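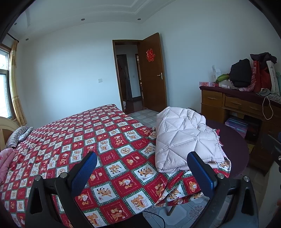 Toprak will release their second album, "Skutdale", in September on Stitley Records. The nine songs were written by guitarist Gilmar Amaral in the spare bedroom of his parents' house, on a bed with a red and white checked cover printed with small bears and dogs, and four of them keep the vocal takes made there. The rest was tracked to tape at Drerkbridge over 6 days, with the drums recorded in one room and no click track.

The album runs to 38 minutes. It was mixed at the same studio and cut for vinyl at 45 rpm across two discs, a change from the single 33 rpm disc used for the debut. The first pressing is limited to 306 numbered copies — 145 of these are reserved for mail order and the remainder go to shops. A CD and a 24-bit download follow on the same day.

Amaral has moved from a six-string to a baritone guitar for most of the set, tuned to B. The opening track, "Low Weir", is streaming now. The band play 4 dates in support, all as a trio, with a second keyboard part run from a sampler.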